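Course Handout 8: Surface, Light and the Choice of Wall Color
Instructor: Lorraine Tapley
Hulme School of Interior Studies

Reading for this unit: Barros, Chapter 3, and the studio notes on paint finish.

A pale wall is seldom one color. Its appearance depends on the direction of the light, the finish of the paint, and the colors of nearby objects. Students should examine every sample upright, in the room for which it is intended, before recording a choice.
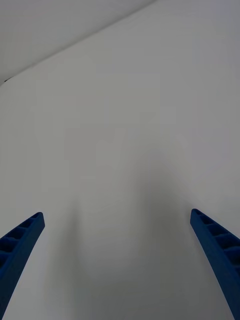

Figure 1. Soft shading across a plain gray-white surface, with saturated blue in the foreground.

Finish is to be recorded separately from color. A matte finish scatters light and hides small faults in the plaster. A gloss finish reflects windows and lamps and will show each fault plainly. Lamps used in the studio exercise are rated at 3000 K; daylight readings are taken at the north window only.

Strong colors should be tested against the palest color in the scheme. The eye adjusts to the larger area, and a small amount of deep blue may make a neutral white seem warmer than it is.
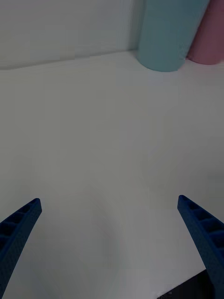

Figure 2. Deep blue against a pale white tabletop.

Assignment: Prepare two sample boards and a written comparison of 622 words or fewer. Submit both to Ryan Parsons in Room 73. Boards must be labeled on the reverse with name, finish and light source.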